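Workshop Tips: When the Arm Lets Go of the Fork

By Ada Valentini

We had a drop in February that could have been worse. The arm was halfway through a lift when the fingers opened by themselves and the fork landed tines down, next to my hand. I had reached in to straighten a piece of tape. The first mistake was mine. The second was a loose plug on the gripper cable, which had passed every check we did with the arm standing still.

These are the habits we changed at the Vernano shop. Most of them cost nothing.

Keep hands out while the arm has power. If something has slid off its mark, press the stop first, then reach.

Put the stop button where you can hit it without leaning over the table. Ours used to live behind the toaster oven – a bad spot.

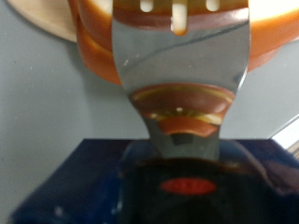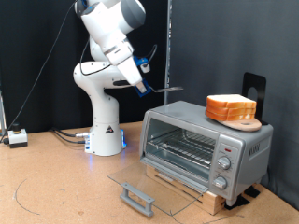
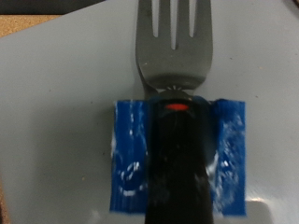

Check the gripper plug by moving the cable gently while the fingers are closed on a rag. If they twitch, the plug is bad. Ours failed on the second wiggle. We replaced the lead and have run it 53 times without a drop.

Leave slack at the elbow. A cable that looks fine with the arm folded can pull tight when it reaches out. Run the full motion at slow speed and watch the cable, not the tool.

Wipe metal fingers with a dry cloth before a shift. Butter gets on everything, and a greasy finger will lose a smooth handle even when the wiring is good.

Treat the oven as hot until you have checked it. Unplug it before you clean up crumbs, and let it stand 16 minutes with the door open.

Write down every drop, including the harmless ones. Looking back through the notebook, we had 2 small slips the week before the big one and put both down to a worn handle.

Replace tape once it starts to lift at a corner. I keep a fresh roll in the drawer with the spare leads.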